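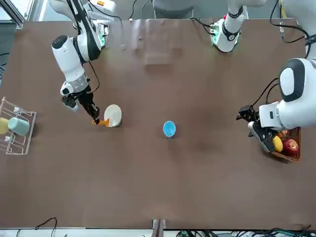
Dashboards, round two

Right, quick one this month as I'm writing it on the train with 13 percent battery. Lots of you wrote in after the last issue asking how the new widget set in Presterora handles old layouts. Short answer: mostly fine. Longer answer below.

Old layouts open as they are. Nothing gets converted until you hit Edit and then Save, so have a look round first and take a copy. The copy button has moved, it's under the three dots now, next to Export. If your layout has more than 400 items in it the preview will be slow the first time. Leave it alone, it gets there.

Sliders. The big change. They used to send a value on every tiny movement, which is why so many of you had dimmers flickering on the way up. Now there's a "send on release" tick box, off by default for old sliders and on for new ones. Bożena Bednarek tested it on the Cutitz dimmers and got rid of the stutter completely. She still sees it on one Chin wall switch, and that looks like the switch's own firmware. If you have one of those and it behaves, please write in and say which version you're on.

Colour rules. You can now set them by item state and not just by number, so a door can go red on OPEN without the old trick of mapping it to 1 and 0. Existing mappings still work. Don't mix both on the same widget though, the last one saved wins and there's no warnng.

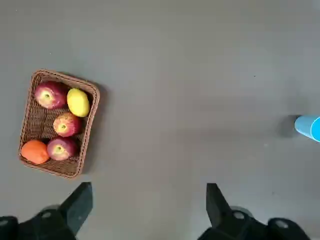 Apples and other fruit in a woven basket.

Known problems, in no order:

Icons vanish in dark mode on some tablets. Ticket 794, fix is merged, should be in the March build.

Felon thermostats show the set point twice. Hide the second label by hand for now.

Charts with two axes lose the right hand one when you rotate the phone. Reload the page. Yes, annoying.

Long item names run over the edge of a small tile. Shorten the label, not the item, or your rules will break. I did this myself and spent an evening wondering why the hall light had stopped listening to anything.

Themes folder: if you've made your own theme, the file needs a version line at the top now, version: 2, all lower case with a space after the colon. Without it the whole thing is skipped and you get the plain grey one back. Four people asked about this in the forum so I'm putting it here as well.

Still want layouts for the gallery. Wall tablets espcially, we have loads of phone ones and hardly any big ones. Send the export file and a screenshot, and take your alarm code out of the labels first please.

Next issue: backups, and moving to a new box without losing your history. Questions for that to the usual address.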